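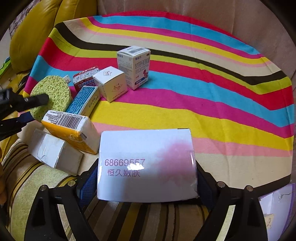 The Medicine Box on the Sofa

Most households keep more medicines and toiletries than they could name from memory. They collect in the bathroom, the kitchen and the bedside drawer, and the true extent of the collection is seldom known until everything is brought together in one place. For the home storage series run by the Trurna Household Centre, that place is usually a bed, a table or a sofa.

The Centre recommends a soft, wide surface with a cloth or blanket laid over it. A striped blanket in strong colours serves very well. White cartons show up clearly against it, and small items are less likely to slip between the cushions. Medicine boxes, skincare still in its wrapping, a sponge and the odd card or tag can all be set out together at this stage. Sorting comes later.

Saskia Tipoki has led the series for four years. Her view is that people begin in the wrong place.

"They buy the containers first," she says. "They come home with a set of trays, and then they try to make the contents fit the trays. We ask them to leave the shops alone until the second visit."

The first visit is given over to laying out. Participants empty each cupboard in turn and keep the contents in view. Packets are stood upright where possible, with the printed name facing forward, and flat boxes are placed at the front. No item is opened. The session is limited to 30 minutes, and participants are asked to stop when the time is up, whether or not the last drawer has been reached.

Medicines and cosmetics

The first division is between things that treat an illness and things that are used for washing or for the skin. It sounds simple, yet the packaging does not always help. A great many creams are sold in plain white cartons of the same proportions as a box of tablets, and an imported product may carry its description in a language that only one member of the family can read. A box marked with a few Chinese characters and a row of digits will mean a good deal to the person who bought it and very little to anybody else looking for a plaster in a hurry.

The Centre's advice is to add a label in the household's everyday language. A strip of paper tape is sufficient. It should give the purpose of the product, the name of the person who uses it and the month in which it was opened. The tape should not cover the expiry date, the barcode or the maker's instructions. Boxes that are still sealed in clear wrapping may be labelled on the wrapping itself.

Corey Costigan, who manages the Henare Street advice desk, receives regular questions about cartons. Many people dislike the bulk of them and would prefer to keep only the strips or tubes inside. He advises against it.

"The carton carries the batch number and the leaflet," he says. "If a pharmacist needs to know what you have taken, the carton answers the question. The room you save by throwing it away is very small."

Cosmetics are treated more freely. Outer boxes may be discarded once the product is in use, provided that the container inside is properly marked. Sponges should be kept apart from both groups, in an open dish where air can reach them, and should never be put away damp beside cardboard.

What to set aside

The second division concerns age. Every date is read, and anything past its date is placed in a separate bag. Medicines in this bag should be taken to a pharmacy for disposal. They should not be put in the household bin or poured down the sink.

In October the Centre invited participants to record what they had found. The returns listed 857 packets of all kinds, and almost 30 per cent were set aside at the first sorting. Duplicates were a common entry. Several households in the Hotham district found that they owned the same cold remedy in three rooms, each packet having been bought in the belief that there was none in the house.

Loose cards and tags deserve a moment's attention before they are thrown out. Some are guarantees or appointment cards, and others have simply come away from a garment or a gift. The Centre suggests a single envelope for those that must be kept, stored with the household papers.

Putting things back

Medicines should be stored high up, in a dry room, and in a cupboard that can be locked where there are children. The bathroom is a poor choice on account of the steam. A bedroom or landing cupboard is generally better. Tall cartons go to the back and small ones to the front, with the labelled ends outwards.

Ms Tipoki keeps her own supply in 2 lidded boxes, one for daily use and one for everything else. She goes through both when the clocks change.

The next open session will be held at the Gondel Rooms on 20th August. Participants are asked to bring the contents of one cupboard and a blanket to lay them on. Paper tape and pens will be provided.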